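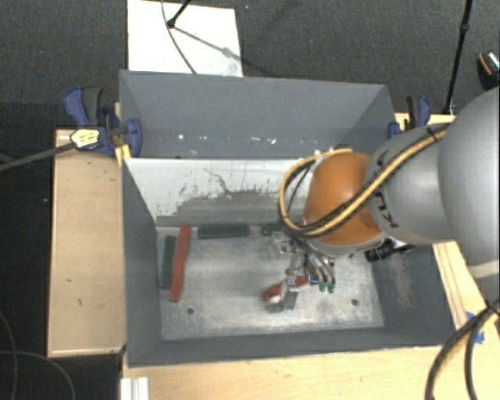
Divided grey bin, three green blocks in the lower half.

Home | Data | Docs | Changes | Contact
Print this page | E-mail this page

Prarnik Corrections Corpus, version 2

Summary

Prarnik is a collection of corrections, clarifications and apologies printed in 173 local and regional newspapers. Each record holds the text of the notice, the name of the paper, the page it ran on and, where we could trace it, a reference to the article being corrected. It was put together for work on how papers admit error, how long they take to do so and where in the paper the notice ends up.

The corpus covers printed editions only. Silent changes made to online articles are out of scope, as are letters from readers, even where the letter points out a mistake and the editor replies beneath it.

Source material

Page scans came from the Lenihan newspaper store. Text was taken from the scans by OCR and then corrected by hand against the page. Papers with fewer than 12 notices in the store were left out, as the paper-level counts would have meant very little.

Weekly and daily titles are both included. Free sheets are included if they carried a named editor. The Wednesday supplements of two dailies are treated as part of the parent paper — version 1 listed them as separate titles, and anyone comparing counts between versions should merge them first.

Fields

id — record number, stable between versions
paper — short code for the title, see papers.csv
page — page number as printed, blank if the page carries none
type — correction, clarification or apology
text — full text of the notice
refers_to — id of the original article, may be blank
lag_days — days between article and notice, blank if refers_to is blank
legal — yes if the notice mentions a settlement, damages or a court

Files are UTF-8, comma separated, one header row. Line breaks inside a notice are kept and the field is quoted.

Labelling

The type field follows what the paper called the notice, if it called it anything. Unheaded notices were labelled by two readers working apart, and disagreements were settled by Bhupendra Mathur. A notice that both corrects and apologises is marked as an apology.

The legal field is narrow. A notice can be the result of a complaint from a solicitor and say nothing of it. Do not read "no" as meaning that no legal threat was made.

Known problems

lag_days is skewed towards short gaps. Notices that appear long after the article tend to describe it loosely ("a report earlier this year") and are harder to match.

Page numbers for the Stoduria titles are unreliable where the paper changed its numbering between sections. A fix was started in February and is not finished.

Some notices repeat the false statement in full. Others avoid it, usually on advice. Text-matching methods will find the first kind far more easily than the second.

Personal information

Notices often name private persons who were wrongly accused of something. Names have been replaced with [PERSON] unless the person held public office at the time. Street addresses are cut to the town. Requests to remove a record are answered within 30 days and the id is retired, so gaps in the numbering are expected.

Use

Free for research and teaching. Do not use the corpus to rank papers by honesty: a paper with many notices may make more mistakes, or may own up to more of them, and the data cannot tell the two apart.

Maintained by the Brodarard data group. Report errors with the record id and the field name.

Print this page | E-mail this page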